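Subject: Re: [canteen-work] Arms in the Lokesetti kitchen, week 2
To: canteen-work list

The Caltitz site wrote on Wednesday:

> Is the reheating job going to the arms for good? We have
> 200 lunches a day here and want to know before we talk
> to Salgado about shifts.

No decision on that yet. At Lokesetti the arms are still on the microwave door, opening and closing. Plates are put in and taken out by hand, same as before. The start button stays with us too.

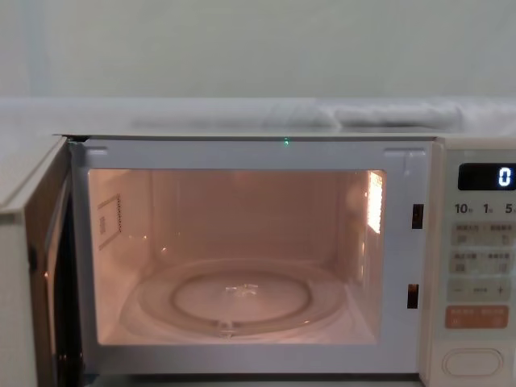 Grornano kitchen says the door was never the hard part for them. What wore people out was standing by the oven all through lunch, and they ask if anyone still has to stand there.

Yes, one person does, for now. The job has changed more than it has shrunk. You watch the arms, you wipe the door, and you step in when a close doesn't catch. Two of us have had the training, 15 minutes each, and I think that is too short.

The pay grade is the open question. Minding the arms is not in the job description - we asked for it in writing and have no answer.
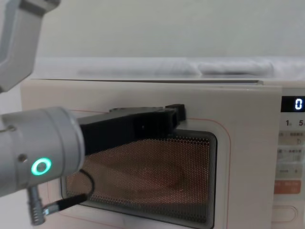

I would also get break cover settled before you agree to anything. With only two people trained, a sick day means the other one gets no proper lunch.

Lokesetti kitchen, early shift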